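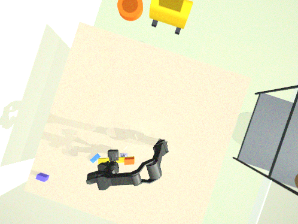
My project asked whether readers who call a ghost story "scary" can say what scared them. The question came out of the reading list for Popular Fiction at Briltcombe, where every second cover promised chills and I finished most of the books unchilled. I started with the usual theory, that fear in a haunted house novel comes from not knowing what the house wants. I don't fully buy it. Plenty of things are hard to read without being frightening. A dark gray robot arm bent low over four small blocks, a bright blue one lying at a slant beside the gripper, gives away nothing about what it wants either, and I can look at it all day and sleep fine. So a missing motive can't be enough by itself. Something on the page has to make the reader care about the answer.

Books and reviews

I used two novels, The Lodger at Florkley and Lalik's Well. Both are set in old country houses, both have a dead woman upstairs, and both have a romance that starts too early. I then read 129 reader reviews, taken from two book forums and the comment sheets our library keeps. I skipped anything that only retold the plot.

The reviews are a weak source and I want that on record. People who hate a ghost story usually quit and write nothing. People who love one write a lot, often at night, and often in capitals.

What the reviews said

Of the 129 reviews, 70 used "scary," "creepy" or a close cousin. Only 38 of those pointed to a particular scene. The rest praised "atmosphere," a word I now distrust. In one review it meant rain. In another it meant that the chapters were short.

The scenes people did name surprised me. For The Lodger at Florkley almost everyone picked the breakfast chapter, where the ghost does nothing and the housekeeper, Mrs. Dramani, lays a place for her anyway. The big attic scene, which the publisher quotes on the back, hardly came up. In Lalik's Well the favorite was the voice under the floor - a cheap trick, I thought, but it got me too on the second reading.
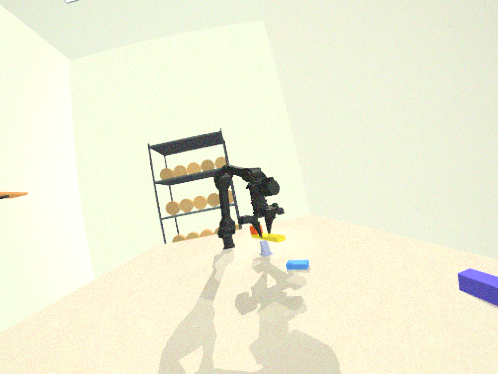
Figure 2. Gripper just above a red-orange block on the tabletop.

Where the theory falls short

In both favorite scenes the reader already knows what the ghost wants. Mrs. Dramani tells us outright. The voice asks for its sister by name. If uncertainty were doing the work, these should be the dullest pages in either book.

My advisor suggested that the uncertainty just moves to the living characters, who may or may not give in. Maybe. It also sounds like a theory that can't lose, and I would like to see it tried on a book it doesn't fit.

I can't claim much from two novels. A longer project would need older books, and reviewers made to name a page.

Nazar Melnychuk
September 25, 2024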